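Hevport Street Parade: Frequently Asked Questions for Walking Groups and Floats
Last updated 21 Jun 2024

When is the parade?
The parade takes place in September. The date and the order of march are sent to the contact person of each registered group. Groups that have not named a contact person will not receive either.

Who can enter?
Walking groups, bands, dance schools and floats. Each group must have at least one adult contact who is present for the whole route. Political parties may walk but may not hand out printed matter.

How many people can be in one group?
The limit is 60 per group. Bands that exceed this should enter as two groups and will be placed next to each other in the order of march.

Where do groups assemble?
Walking groups assemble on Tzavaras Street, on the side with even house numbers. Floats assemble in the Milonex parking lot and must enter by the north gate. The south gate is closed to vehicles over 13 feet in height, including decorations.

What time do floats need to arrive?
Floats must be in position 60 minutes before the start. The inspection is done in order of arrival. A float that fails may be presented again once if time allows.

What may be used to decorate a float?
Paper, fabric, artificial flowers and foliage, and painted board are accepted. Decorations must be fixed so that they hold at walking speed and in wind. Straw, hay and dried palm are not accepted. Glass is not accepted in any form.

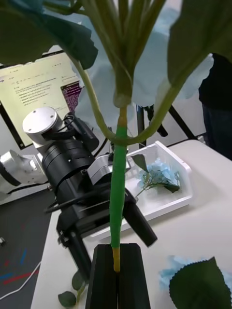
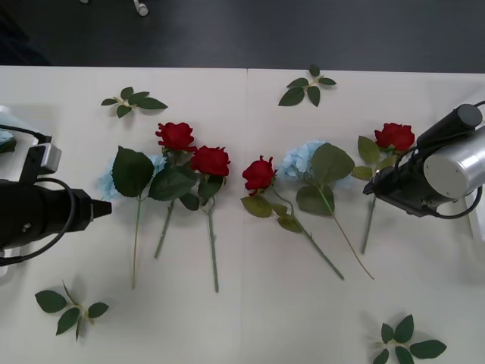
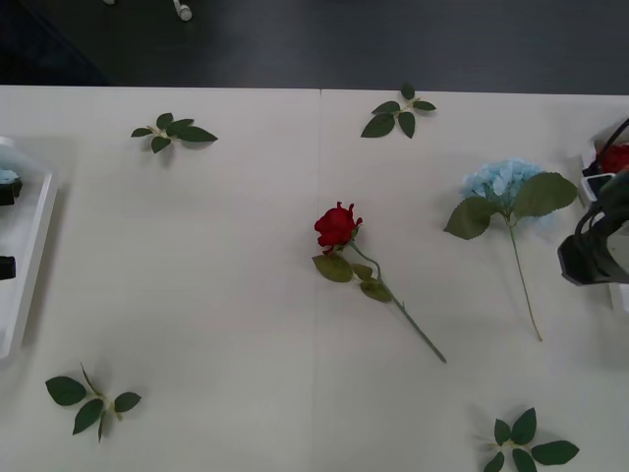
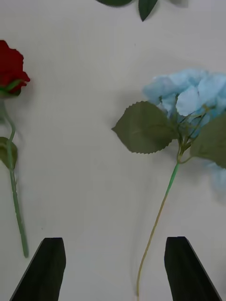 Do decorations need to be flame resistant?
Anything within arm's reach of a generator or an exhaust pipe must be. Bring the label or the receipt to the inspection. Home treatment with a spray is accepted if the can is shown.

Can we throw candy or other items?
No. Items may be handed to spectators by people walking at the curb. Nothing may be thrown from a float.

Are generators allowed?
Yes, one per float, secured to the bed and fitted with a guard. Refueling on the route is not permitted. Each float with a generator must carry 2 fire extinguishers, one at the front and one at the rear.

Who decides on the music volume?
The marshal assigned to your section. If a marshal asks for the volume to be lowered, it stays lowered until the end of the route. Recorded music must be off while passing the Hundus Home for the Elderly.

Can the order of march be changed?
Requests go to Ifigeneia Dimitriou before the order is published. After that, changes are made only for safety or for a vehicle breakdown.

What happens if it rains?
The parade goes ahead in rain. It is called off for lightning or for high wind. Floats may be withdrawn by their owners at any point before the start, and their walkers may still take part on foot.

Is there a prize?
There is one for the best float and one for the best walking group. Judging takes place at the midpoint of the route. Do not stop in front of the judges.

Where do we leave the route?
Walkers leave at the Old Market. Floats continue to the Milonex lot and must be gone by nightfall. Loose decorations are to be taken home and may not be left in the lot bins.

Who do I contact about the float inspection?
Chrysoula Dimitriou, at the parade office. Send a sketch with the height, width and length of the float.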